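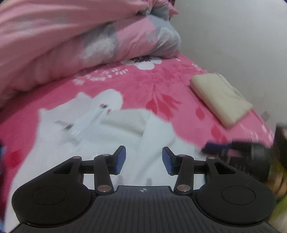

Dark blue pads, silver pins

Flomum forum > Home and repairs > Squeaky hinge, oil or grease?

habte_27
My pantry door makes a loud squeak since August. I put cooking oil on the hinge and it was quiet for 9 days, then worse than before. What should I use?

Clumereo
Never cooking oil, it becomes sticky. Take out the pin, clean it with a cloth, put a thin layer of grease. Mine is silent for two winters.

oldporch10
I don't agree about grease. It collects dust. Dry graphite is cleaner, and you do not need to remove the pin.

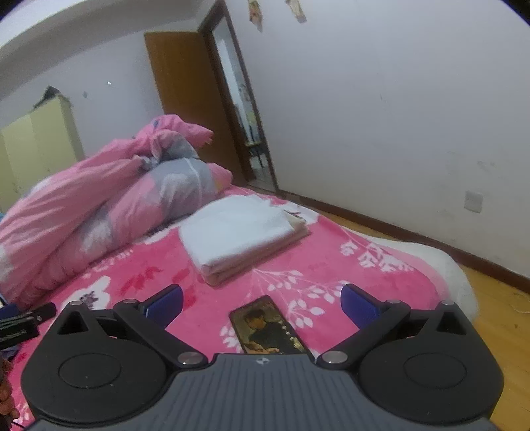
Black arms, pads wide apart

Clumereo
Graphite leaves gray marks on white paint. I tried it in my kitchen and I had to repaint.

oldporch10
Then you used too much. A very small amount is enough.

habte_27
Thank you both. The door is white, so I will try grease first. Must I take the door down?

Clumereo
No. Do one pin at a time and keep the door closed.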